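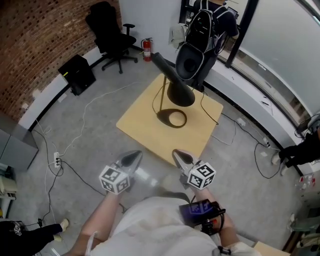 Unit 3: Hand-held gripper kits

Reading for this unit: the Brender kit manual, sections on setup and checking, and the course notes on frames and transforms from Unit 2. Bring both to the Friday lab.

3.1 What is on offer

Two kits are compared in this unit, the Brender and the Cuvard. Both are sold to labs that want to teach a robot arm a task by having a person do it first. The buyer gets a pair of grippers, a set of marker cubes, a recorder with its cables, and a licence for the software that turns a recording into gripper paths. Neither kit includes an arm. The Brender paths can be sent to most two-jaw arms after a calibration step. The Cuvard paths only go to arms on the maker's own list, so check the list before anything else.

Prices are not given in these notes as both firms quote per order. Teaching discounts exist. Ask for the cost of spare jaw tips in the same quote.

3.2 How the position is found

A marker cube carries black square patterns on white faces. The software knows the size of each pattern and where it sits on the cube. From one clear view of one face it can work out where the cube is and which way it is turned. The cube is fixed to the gripper body, so the jaw tip is a known offset away.

Two faces in view give a steadier result than one. A single face seen nearly square-on is the weak case: the position is good but the tilt can flip between two answers. You will meet this in Exercise 2.

Things that spoil a reading:
Glare on a face, often from a window wall or a lamp.
A hand or sleeve across the pattern.
Fast movement in low light.
A cube that has been knocked and no longer sits where the calibration says.

The last one is the hardest to spot. The recording looks fine and every path is wrong by the same amount. Run the tip check at the start of each session and again at the end.

3.3 Choosing a task

A desk lamp on a wooden board is a fair first object. It has a shade, a thin pole and a cable, and each asks for something different from the jaws. The pole is a simple pinch. The shade is wide and thin-edged, and pushing it is often easier than gripping it. The cable moves by itself when the lamp moves, and the software does not track it. Write down where the cable lies before each take.

Pointed jaw tips suit cables and edges. They are poor on smooth round surfaces, where the contact is too small to stop the object turning. Brender sells a flat padded tip as an extra. Cuvard does not at the time of writing.

3.4 Comparison from the October trial

The same short task was recorded with both kits in the Huamán lab, by the same group, with 18 takes on each.

Brender: 14 usable takes. Rejected takes were all lost markers. Setup was slow the first time and quick after that. The manual is clear on calibration and thin on exporting.

Cuvard: over half usable, but the log was not kept properly and the exact number should not be quoted in your reports. The grippers are lighter. The software stops the recording as soon as a marker is lost, which saves time when sorting takes but is tiring for the person holding the grippers.

A third product, the Geler wrist mount, was looked at and left out. It replaces the cubes with sensors in the handle and belongs with Unit 5.

3.5 Floor and cables

Most lost time in the trial went on cables. Keep power strips and adapters out of the space where people step. Anyone wearing a recorder should have its cable clear of the forearm before picking up the grippers. Agree who stands where; a person walking between the camera and the object ruins the take.

Exercises

1. Take the offset from cube to jaw tip in the Brender manual. If the cube is turned by 2 degrees from its calibrated position, how far off is the tip?

2. Using the sample recording on the course page, find a stretch where the tilt flips. Say which faces were visible.

3. Your department has one arm, not on the Cuvard list, and wants to record cable handling. Write half a page on which kit and tips to order. Hand in before the lab.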